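# The long way round to a refill

Harnurport has one supermarket, one hardware store and, until June, no place to fill an empty bottle. The town sits at the end of a sealed road with 3,524 residents and a weekly freight run. Everything that arrives in plastic has to leave again as rubbish, and the council pays by weight to truck it out.

The refill shop on Ghoneim Street was meant to take a small bite out of that bill. It occupies the front half of a former shoe repairer's, with the stock kept in drums along the back wall. Customers bring a container, have it weighed, fill it at the tap and pay for the difference. Dishwashing liquid and laundry detergent make up most of the trade. Shampoo sells slowly, and the hand cream was dropped after a month.

The owners are a couple who moved to town for the fishing. They had never run a shop, and much of the first winter went on finding out which pumps could cope with thick liquids in the cold. The original set, bought second-hand from a café supplier, seized twice. The replacements came from a Prustusent clearance sale and have behaved themselves so far, although the one on the detergent drum drips if the handle isn't pushed right home. 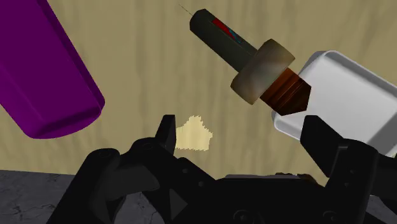
Refilling is an old habit that fell away when packaging became cheap. Corner stores once drew vinegar and kerosene from the barrel, and soft drink bottles went back for a deposit. Older residents in Harnurport remember both, and they were among the first through the door. What they brought with them was a mixed lot – cordial bottles, jam jars, ice cream tubs with lids that no longer fitted. The shop now suggests something simpler. A white bottle will do the job for most household liquids, provided it is clean, has a cap that seals and carries a label saying what has been put in it. That last point matters most, as plenty of cleaners look alike once they are out of their original packaging.

Weighing the container first is the part that puts people off. It adds a step at the counter, and on Saturday mornings the queue can reach the footpath. The shop has since started writing the empty weight on the base in marker pen, so regulars can go straight to the taps.

Price is the other sticking point. The detergent costs a little less per litre than the supermarket's mid-range brand and a fair bit more than its cheapest. Freight accounts for most of that. The drums come by road from Skudeck, and a full one weighs 229 kilograms, so the carrier charges for a tail-lift at each end.

The empties go back on the same truck, are washed at the depot and return full. When the road flooded, three of them sat in the yard for two weeks and the shop ran out of laundry liquid. A spare drum is now kept in the shed behind the building.

The council has offered a reduced rent on the shop until the lease comes up for renewal. It has yet to decide whether the arrangement will continue. In the meantime, the owners are looking at adding cooking oil, which would need a separate tap, a separate scale and another visit from the health inspector.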